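Household Advice > Laundry > Washcloths and Small Linens

Laundry | Kitchen | Storage | Workshop | Contact

Keeping Washcloths Fresh

Washcloths should be washed after no more than 5 uses. Residents with hard water are advised to use a little less detergent than the package suggests and to add a second rinse. Soap left in the fabric makes it stiff and holds odor.

Fabric softener is not recommended, as it coats the fibers and reduces absorbency. Cloths that have become stiff may be soaked for 40 minutes in one part white vinegar to four parts warm water, then washed as usual. Vinegar must never be combined with chlorine bleach.

Textured weaves should be shaken out before drying and pulled square by hand. Fluffy yarn cloths are best dried flat.

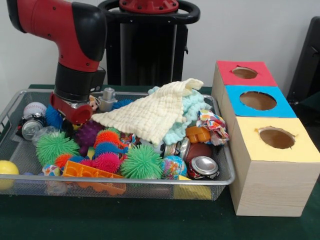 Prepared by the Household Advice Office, Chisholm. Leaflet 813, revised 2nd December.

Cloths must be fully dry before they are stored with other items. An open wire basket allows air to pass through and is preferred to a lidded bin. Printed fabrics should be washed separately the first time, in cold water.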